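**Demonstration collection** (also *teleoperated data collection*) is the gathering of recorded examples from which a robot learning system is trained. A person guides one or more arms through a task while the joint positions, gripper commands and camera views are stored together. A single recorded attempt is called an episode.

## Task and workspace

Collection usually starts with a task simple enough to be repeated many times with small changes. Stacking and moving blocks is a common choice. The objects are cheap, their final position is easy to judge, and printed patterns on their faces allow their pose to be checked from the video afterwards. A soft mat limits damage from dropped objects and from fingers pressed into the work surface. 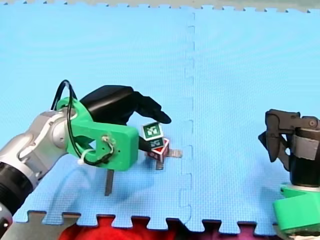

*Two-arm workspace with marked blocks on a foam mat.*

Tape is often used to fix a reference point. In the procedure written at Skuvholm by Asabe Ogunleye, the operator returns the blocks to a start area between episodes and shifts them slightly each time, so that the trained system does not depend on one exact layout. The amount of shift is chosen before the session and is not left to habit. Ogunleye's procedure sets 26 start layouts, each repeated before the next is used.

## Recording

An episode begins when the arms are at rest in their starting pose and ends when they have returned to it. Three kinds of signal are normally kept:

- the measured position of every joint
- the command sent by the operator
- the video from each camera

The streams run at different rates and must be brought onto one clock. In the Pririne format the video is taken as the reference, at 30 images per second, and the other signals are matched to the nearest image. Errors in this step are hard to find later. A delay of a few images between command and video can teach a system to close its gripper too soon.

Cameras may be fixed above the workspace or carried on the wrist. A fixed view shows both arms and the objects but loses small items behind the fingers. A wrist view follows the gripper closely, though much of the picture may be taken up by the gripper itself, and the background changes with each movement of the arm.
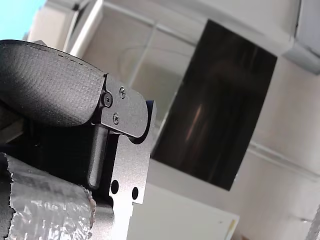
Teodor Marinescu has objected that wrist views are given too much weight in accounts of this kind. In his view a system trained mainly on them learns the background of one room along with the task, and the fault is noticed only when the arm is moved elsewhere. He recommends that a share of the episodes be set aside from a second room and never used in training.

## Selection and labelling

Not every episode is kept. Those with lost signals are removed first. Failed attempts are treated differently from one project to another: some discard them, while others keep them under a separate label so that the system can be shown how a poor grasp is corrected. The Costache set, released in March, holds 2966 episodes and uses 3 labels, for success, recovered error and failure.

Labels are given by a person watching the recording, preferably someone other than the operator. The rule for success should be written down before collection starts. For a block placed on a target mark, it may state how much of the mark must be covered and whether the block may lean.
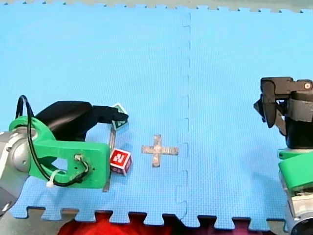 Where the rule is changed part of the way through, earlier episodes have to be labelled again. The Skiva tools store the version of the rule with each label for this purpose.

## Limits

Recorded examples carry the habits of the people who made them. An operator who always approaches from the left produces a system that does the same, even where the right-hand path is clear. Long pauses are also copied, and are commonly trimmed before training. Using several operators reduces the first problem but widens the range of movements the system must account for, so more episodes may be needed to reach the same rate of success.

## See also

- Imitation learning
- Teleoperation
- Fiducial marker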